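Zwei Rathäuser, ein Fluss

Votutby und Virkby teilen sich Kläranlage, Feuerwehrleitstelle und Buslinie. Eine gemeinsame Verwaltung lehnen beide Orte seit Jahrzehnten ab. Eine Bestandsaufnahme.

Wer von der Küste her nach Votutby fährt, passiert zuerst das Ortsschild von Virkby, dann die Brücke, dann das zweite Schild. Zwischen beiden liegen 513 Meter. Die Strecke ist durchgehend bebaut, die Straßenbeleuchtung wechselt in der Brückenmitte von gelblichem zu weißem Licht, und der Fahrbahnbelag hat an derselben Stelle eine Fuge. Für Ortsfremde handelt es sich um eine Stadt. Im Melderegister, im Grundbuch und in der Müllgebührensatzung handelt es sich um zwei.

Die Trennung geht auf die Wasserrechte zurück. Virkby entstand am nördlichen Ufer als Siedlung der Flößer, die das Holz aus dem Oberland anlandeten und an die Werften in Covport weiterverkauften. Votutby auf der Südseite lebte von zwei Getreidemühlen und später von einer Gerberei. Die Flößer benötigten im Frühjahr einen freien Flusslauf, die Müller ein Wehr. Der Streit wurde durch einen Vergleich beendet, der die Öffnungszeiten des Wehrs regelte und beiden Ufern eine eigene Gerichtsbarkeit zusicherte. Aus diesen Gerichtsbezirken wurden die heutigen Gemeinden.

Das Wehr existiert noch. Es wurde zuletzt von Grund auf saniert, als die alte Holzkonstruktion den Anforderungen an den Hochwasserschutz nicht mehr genügte, und besteht nun aus drei hydraulisch betätigten Klappen zwischen Betonpfeilern. Die Betriebskosten werden nach einem Schlüssel geteilt, der sich an der Uferlänge orientiert. Die Steuerung steht auf der Votutbyer Seite, der Zweitschlüssel zum Betriebsgebäude liegt in Virkby. 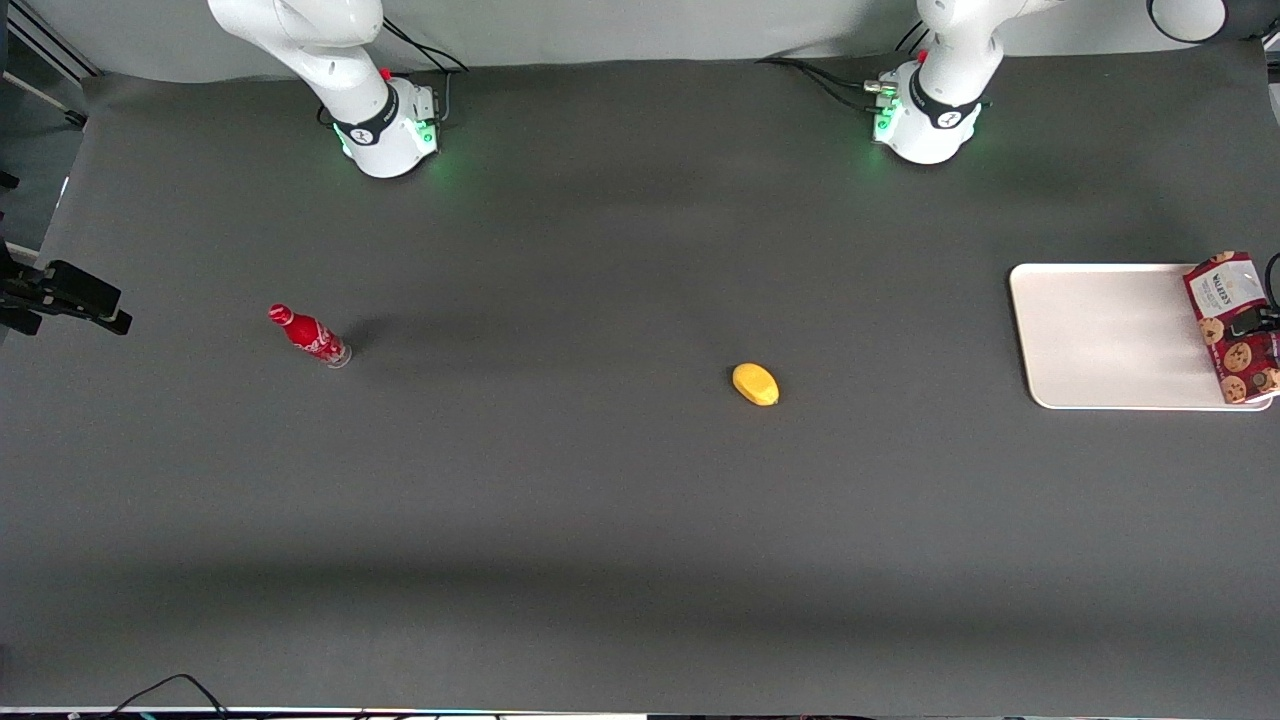 Nokuthula Mabuza
Redakteurin, Ressort Regionales und Stadtentwicklung

Der wirtschaftliche Schwerpunkt hat sich mehrfach verschoben. Mit dem Bau der Eisenbahn verlor die Flößerei innerhalb weniger Jahre ihre Grundlage. Der Bahnhof wurde in Virkby errichtet, weil das Gelände dort eben war; Votutby erhielt einen Haltepunkt, der später wieder aufgegeben wurde. Die Gerberei hielt sich länger. Auf ihrem Gelände siedelte sich nach dem Abriss das Maschinenbauunternehmen Ivanov an, das Getriebe für Hafenkräne fertigte und zeitweise der größte Arbeitgeber beider Orte war. Die Werkshallen stehen unter Denkmalschutz und werden heute in Teilflächen vermietet.

An der Nutzung dieser Hallen lässt sich das Verhältnis der Gemeinden gut ablesen. Das Grundstück liegt auf Votutbyer Gebiet, die Zufahrt für Schwerverkehr führt über Virkby. Die Gewerbesteuer fließt nach Süden, der Straßenunterhalt fällt im Norden an. Ein Ausgleich wurde verhandelt, vertagt und schließlich in Form einer jährlichen Pauschale beschlossen, deren Höhe alle 9 Jahre überprüft wird. Die nächste Überprüfung steht im März an.

Der Anlass für eine erneute Debatte über den Zusammenschluss war technischer Natur. Beide Rathäuser arbeiten mit unterschiedlichen Fachverfahren für Bauanträge. Ein Vorhaben auf der Brücke oder in ihrer unmittelbaren Nähe muss zweimal eingereicht werden, in zwei Dateiformaten und mit zwei Lageplänen, deren Bezugspunkte nicht übereinstimmen. Die mittlere Bearbeitungsdauer beträgt in Virkby 89 Tage, in Votutby 90. Der Unterschied wird auf der Nordseite gern erwähnt.

Ein Gutachten im Auftrag beider Räte untersuchte drei Varianten: vollständige Fusion, gemeinsame Verwaltung bei getrennten Räten sowie die Fortführung des heutigen Zustands mit einheitlicher Software. Die erste Variante spart am meisten Personal in der Leitungsebene ein, verursacht jedoch Umstellungskosten bei Adressen, Satzungen und Tarifen. Die zweite gilt als rechtlich aufwendig. Beide Räte sprachen sich mit deutlicher Mehrheit für die dritte aus.

Die Einwände gegen eine Fusion sind selten finanzieller Art. In den Stellungnahmen aus der Bürgerbeteiligung überwiegen Fragen der Bezeichnung und der Zuständigkeit: welcher Name bestehen bleibt, wo der Wochenmarkt stattfindet, welche der beiden Hauptstraßen umbenannt wird. Virkby feiert sein Ortsfest am Ufer, Votutby auf dem Mühlenplatz, eine Woche später. Die Bühne ist dieselbe — sie wird dazwischen auf einem Anhänger über die Brücke gezogen.

Auch sprachlich bestehen Unterschiede. Das Wehr heißt im Norden »die Sperre«, im Süden »der Stau«. In der Leitstelle der Feuerwehr sind beide Bezeichnungen als Einsatzort hinterlegt und verweisen auf denselben Datensatz.

Ein Verein auf der Südseite hat begonnen, die Grenzsteine zu kartieren, die nach dem alten Vergleich gesetzt wurden. Mehrere stehen in privaten Gärten, einer ist in eine Kellerwand eingemauert. Die Karte soll im Virkbyer Bahnhof ausgestellt werden, dessen Wartesaal als einziger Raum der Umgebung über eine ausreichend lange Wand verfügt. Der Mietvertrag für den Saal liegt derzeit bei beiden Gemeinden zur Prüfung.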